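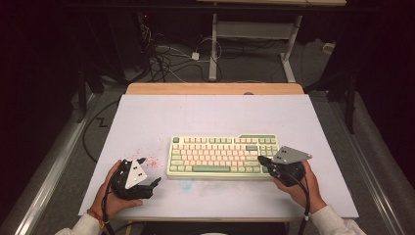 Stabilizer rattle on a compact board is almost always a wire problem, and the space bar is where it shows first. I finished retuning mine on Sunday. The keycaps are the three-color set I have been using since July, cream for most of the keys with salmon pink and a muted sage green mixed in, and the long sage space bar is the loudest part of the whole thing. The kit is a Hesico, ordered through Gisano, order 602, and it came with the stabilizers dry.

The method is Danuta Kozłowski's. Pull the bar, take out the wire, lay it on glass and check that both ends touch. Mine rocked slightly. I bent it flat by hand, put a thin coat of grease on each end and refitted it – no grease on the stem walls, where it slows the return.

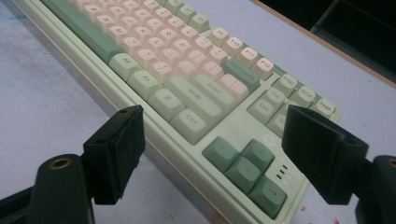 The Shift, Enter and Backspace keys got the same treatment. Enter needed 2 attempts, the first with too much grease. Backspace was fine as supplied and I only coated the wire.

Mwende Mosoti asked whether I would lubricate the switches too. Not yet. A 100 g tub of the Sikora grease will outlast this board, but opening every switch is an evening's work and the letter keys already sound even. I will check the space bar again in a month.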